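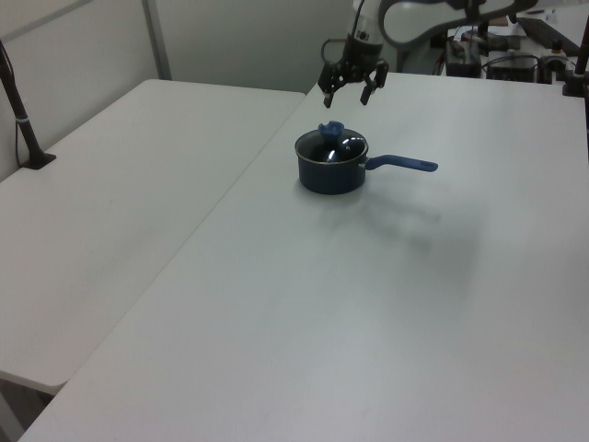 The little navy one, lid on.

I have been meaning to write about saucepans for ages, and I know how that sounds, but bear with me, because I've got rid of nearly all of mine and I'm a bit giddy about it.

When I moved into the flat on Drendgate I brought every pan I'd ever owned. There was the set my aunt gave me when I went off to college, the set I bought to replace that set (without getting rid of the first lot, obviously), a milk pan with a wobbly base, two frying pans that had both lost their coating in exactly the same place, and a stockpot so big I could have bathed a spaniel in it. They lived in the cupboard next to the oven, stacked up in a tower, and getting anything out meant sitting on the floor and taking the whole lot apart. I did this most evenings for years. I'd be down there in my socks with lids rolling off under the fridge, wondering why I ordered so many takeaways.

Then in May my friend Hanna Walczak came to stay while her bathroom was being done, and on the second morning she went to make porridge. I heard the clatter from my bed. When I got to the kitchen she had pans all over the lino and was holding up a lid that didn't fit any of them. She asked me which one I used. I pointed at the little navy saucepan, which was already on the draining board, because it was always on the draining board. "Right," she said, "so what's all this?"

Fair question!

So we had a clear-out. Hanna is ruthless and I am not, which made for a long morning and quite a lot of tea. Her method is that you put everything in a box in the hall, and you may only bring a thing back into the kitchen when you need it to cook something you're cooking that day. I argued for the stockpot (soup! jam! a crowd!) and lost. I argued for the milk pan and lost that too, although I did go and visit it in the hall a couple of times.

After 3 weeks I'd brought back one frying pan and the big pasta pot, and that was it. Everything else I'd been doing in the navy one.

I should say a bit about it, as it's the star of the show. It's small and dark navy, with a glass lid that has a really bright blue knob on top, proper cobalt, the sort of blue you get on old medicine bottles. The handle's blue as well, and long for the size of the pan, with a little hole in the end for hanging it up. I got it from Lerken, the hardware shop near the station that sells everything from mousetraps to birthday candles, and I picked it purely for the colour. I'd love to tell you I compared the bases and read up on heat distribution. I liked the knob.

But I've had it long enough now to have opinions, and the main one is that a small pan with a lid is enough for one person nearly all the time. I'd always cooked in something too big. Two potatoes in a pan meant for a family of five take forever, and you boil a whole reservoir to do them. In the small one, water just covers them, lid goes on, and I've barely found a clean plate before they're done.

Things I make in it, in no order at all:

Porridge, every weekday from the first cold morning onwards. Half milk and half water, a pinch of salt, and I stand over it because porridge can tell when you've walked off.

Rice. I was always terrible at rice. I used to do it in an enormous pan with the heat up and then drain it, and it came out like wallpaper paste with crunchy bits. My neighbour Evaristo Russo put me straight on this one evening when I was complaining on the stairs. One mug of rice, rinsed properly, a mug and a half of water, bring it up, lid on, lowest heat you've got, twelve minutes, then off the heat and leave it for ten more. He was very firm about not lifting the lid. With a glass one you can at least have a squint through the steam and reassure yourself it hasn't caught fire.

Lentils, with an onion and whatever spice is nearest the front. Boiled eggs. Custard, once, when I was showing off. A tin of tomatoes cooked down with butter until it's thick and sweet, which I then eat on toast and call it dinner. Leftover soup, one bowl at a time. Poached pears for when Oliwia came round, and they only just fitted, with their stalks poking up against the lid so it sat a bit cockeyed. They were lovely, though.

Now, lids. I used to have a whole drawer of them, and I think lids were half of my problem. Pans go missing or get burnt and chucked, and the lids stay behind like odd socks. When Hanna and I matched them up there were 6 that belonged to nothing. Six! I'd moved them from one flat to the next, wrapped in newspaper, paid a man with a van to carry them up the stairs. My rule these days is that a pan and its lid live together. The lid stays on the pan in the cupboard and it doesn't matter that it takes up more height, as there's nothing to stack on top of it any more.

I did think about hanging the navy one up, seeing as it's got the hole for it. I bought a hook and everything. Then I held it against the wall over the cooker and realised I'd have to find somewhere else for the lid, and I could see exactly how that would go, so the hook's got a tea towel on it now and the pan's on the shelf.

Looking after it is no great effort. I let it cool down before it goes anywhere near the sink, which I learned by ruining one of those frying pans. Wooden spoon, never a fork. If I've burnt something on the bottom (custard, see above) I put in a spoonful of bicarb and some water, simmer it for a few minutes, leave it overnight, and most of it lifts off in the morning. The glass lid goes spotty round here because the water's so hard. A wipe with a bit of vinegar brings it back, and you want to get into the bit where the metal rim meets the glass, as that's where the gunk collects. An old toothbrush does it. I also dry the lid standing up against the tiles, otherwise the water sits in the rim and then pours down your sleeve when you next pick it up.

As for what happened to all the rest, the box sat in the hall until I'd walked into it enough times to be cross. The college set went to Oliwia Laskowska's nephew, who's just moved into a shared house where they'd been making pasta in a wok. The stockpot went to Alper downstairs, who does a huge batch of chickpeas every fortnight and was so delighted that he's brought me a tub of them ever since, so I've done rather well out of that swap. The coatingless frying pans went to the tip's metal skip, and I felt nothing at all. And the milk pan, well. I kept the milk pan. It's on the windowsill with a basil plant in it. Hanna doesn't know yet, so if you're reading this, Hanna, hello.

The cupboard is a different place. I can open it standing up! There's the big pot at the back, the frying pan next to it, and the navy saucepan at the front with its lid on, and so much empty shelf that I've moved the flour and the oats in as well, which has freed up the worktop by the kettle, which means I can finally chop things somewhere other than on top of the microwave. I've cooked more in the last couple of months than I did all of last year, and I put most of that down to not having to sit on the floor first.

A few of you asked after my last post whether I'd do the same with the baking tins. I had a look. There are a lot of them, and at least one is shaped like a hedgehog, and I'm not ready to talk about the hedgehog. Maybe when Hanna's next here.

In the meantime, if anyone has a good recipe for a very small amount of rice pudding on the hob, do leave it in the comments. Mine keeps catching on the bottom just as it gets to the nice stage, and I'm running low on bicarb.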